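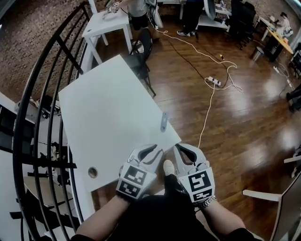

I finished scanning my aunt's recipe cards in November. There were 1,263 of them, kept in shoe boxes on top of her fridge, and it took me 11 weeks of evenings to get through the lot.

My aunt cooked for a school cafeteria and then for a small hotel called the Skostum. She wrote everything on index cards. Some have a proper title and a list of amounts. A lot of them only say things like "the fish, but with less" and then a date. I scanned those too.

I started by sorting them into soups, meats, bread, sweets and so on. That was a mistake. She used the backs of old cards when she ran out of new ones, so a plum cake might have half a goulash behind it. I gave up sorting after the second box and scanned everything in the order it came out, front and back, with the box number in the file name. Sorting on a computer is much easier anyway.

Grease was the main problem. The cards for fried things have gone see-through in places and the writing on the back shows up on the front. Halima Ugwu, who used to work at a library, told me to put a sheet of black paper behind each card. I redid 8 of the worst ones that way and they came out readable. I wish I'd asked her before I did the meats.

Handwriting was the other one. My aunt's sevens look like her ones. For baking this matters. There is a honey bread that needs either 100 or 700 grams of flour, and I made it with 700 because 100 would have been soup. It came out heavy but we ate it. My cousin Volker thinks the oven was too low, and he may be right. Mine runs cool at the back.

Some cards aren't hers at all. One small bundle, held with a rubber band that fell apart when I touched it, is signed Yurani Correa. She must have worked in the hotel kitchen. Her cards are mostly rice dishes and one very good pickled onion, and her writing is a lot neater. If anyone reading this knew her, please write to me. I'd like to send her the originals.

Next I have to type them up. I've done the soups from the first box so far. The barley one is on the recipes page, with the salt cut by half.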